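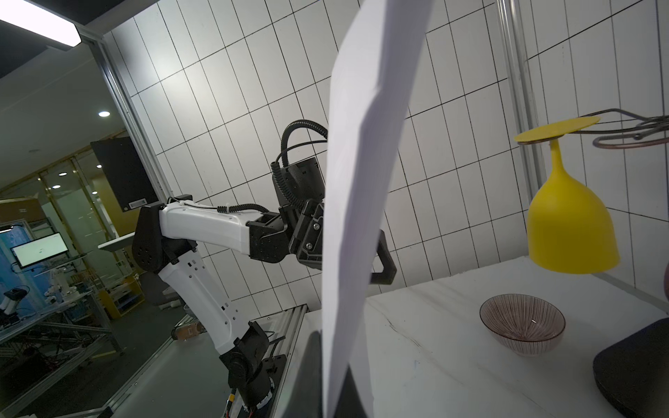
According to Farzana Thambiah, a lifetime award should go to somebody who is still having a lifetime, and she asked that this be written down before anyone had taken their coat off. It has been written down.

**Ivby Prize for Letters – judges' meeting, Jan 16, 2020**

Present: Farzana Thambiah, Lucía Salcedo (chair), Jakubowski, Daretti, and the undersigned, who takes the minutes and has no vote.

**Minutes of the November meeting**

Approved with one correction. Daretti did not "storm out" during the discussion of rhyme. He went to move his car. The minutes now say that he left and came back, with no comment on his manner of doing either.

**Lifetime award**

Lucía reminded the judges that the rules ask for "a writer of long standing in the Plorkton valley." Jakubowski asked whether the writer had to live in the valley or only write about it. Lucía read the rule again, more slowly. It still didn't say.

Of the last 5 winners, 3 were dead when the prize was announced. Farzana said the families were very gracious about it but a dead novelist doesn't do readings. Daretti said that some of the best readings he had attended would have been improved on those terms. Asked to withdraw this, he withdrew half.

There was a long exchange over whether people who left the valley at nineteen and wrote about it ever since from a nicer climate should count. Daretti feels that they get the weather wrong. Farzana's view is that leaving is how most of the valley's good books got written, and that anyone who stayed was too busy. Jakubowski, who stayed, said he had been busy.

Agreed: the award is open to writers living anywhere, provided they are living. Jakubowski voted against, on behalf of the poets.

**First book award**

139 entries were received. All have been logged. Two are the same book with different covers, and the author has been written to in a friendly tone.

Lucía asked how the reading was going. Farzana has finished her share and has notes. Jakubowski has finished his share and has no notes, but says he remembers the good one. Daretti is "well into it." Lucía asked into what. He is well into the first box.

Discussion of whether cookbooks with long personal introductions are memoir. Farzana argued yes for one of them, where the recipes don't begin until page ninety and the grandmother is the best character in the whole pile. Daretti made the lentils. He reports that as prose they are excellent. The book stays in, under nonfiction, and the lentils are not to be considered.

Self-published books stay in. Lucía noted that we have this talk every year and reach the same place, and proposed that next year we skip the talk. No one seconded it. I believe people enjoy the talk.

**Prize money**

The lifetime award stands at $500, as it has since the prize began. Farzana pointed out that it now buys noticeably less lifetime. Jakubowski suggested adding a plaque. Lucía said that the writers she knows already own a plaque and what they lack is a furnace.

Lucía will ask the bookstore in Plorkton whether it would match the sum. If it won't, she'll ask for store credit, and if that fails we are back to the plaque – Jakubowski to find out what one costs, including the accent marks. (Last time the engraver charged for those, then left one off.)

**The reading night**

Each finalist gets ten minutes. Farzana asked who will enforce this. Everyone looked at the undersigned. Let the record show that a small bell has been requested.

Daretti offered to introduce the finalists. Lucía thanked him and said that the introductions would be printed in the program this year.

**Other business**

A letter came from a former entrant asking why his novel didn't win two years ago. Farzana has read the novel and offered to reply. The judges felt that Lucía should reply.

**To do before we meet again**

- Farzana: type up her notes and send them around
- Jakubowski: remember the good one, in writing
- Daretti: the second box
- Lucía: bookstore, letter, and new wording for the lifetime rule with "living" in it

Next meeting when Daretti has finished the second box. Lucía asked for something firmer than that and will send out a date.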